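Home | News | Swaps | Past Issues | Contact

Spring Pantry Swap at Kestow Hall
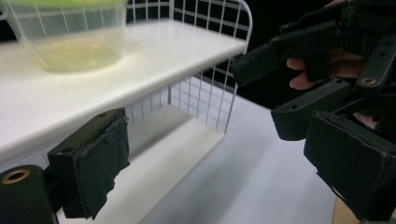 It's that time of year again, when we all open a cupboard and find we somehow own four jars of cumin (or is that only my house?). The swap is back in March, doors open at 2, and we'd love to see every one of you, even if you only come for the coffee and a good long chat with the neighbors!

Bring up to 20 items, sealed and in date please, and take home whatever catches your eye. The Gramora bakery is sending over 16 loaves, and they went fast last year, so don't dawdle. Parking is behind the hall, off Kestell Lane.

2 comments | Share

Get our newsletter by email. Sign up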